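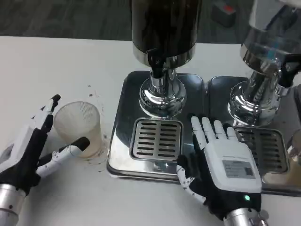 Why did the robot spill?

A robot at the Skedside lab was learning to serve drinks. It had to hold a plastic cup with one hand and work a dispenser with the other. One day in December, drops landed on the white table.

The people at Skedside looked back through 1,370 tries. In 18 of them, the robot had squeezed the cup too hard. A thin cup bends when you squeeze it, and the drink gets pushed up over the rim.

The fault was in a force sensor — a part that tells the robot how hard it is pressing. The sensor gave a number that was too low, so the hand kept closing.

The robot was stopped and the sensor was changed. Now the hand has a limit. If it reaches the limit, it stops closing and waits for a person to check.

Spills matter for safety too. Liquid can get into wires, and a wet floor is slippery. If you see a robot spill something, stay back and tell an adult.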